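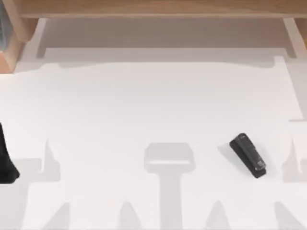 A reader at Trenico wrote in May that simulated demonstrations are a waste of compute, and that a policy trained on 2,000 rendered grasps learns the renderer. I think the complaint is aimed at the wrong variable.

The Jadholm runs used 3,000 simulated episodes of a stapler on a white table, with object pose resampled each time and the lighting held fixed. Transfer was poor. Adding 45 teleoperated episodes from the real cell recovered most of the loss. The usual reading is that real data is worth more. But those 45 also brought in the only lighting variation the policy ever saw, and the two effects were never separated.

Until someone at Aasen or elsewhere varies the shadows in simulation and leaves the real data out, the result says little about rendering.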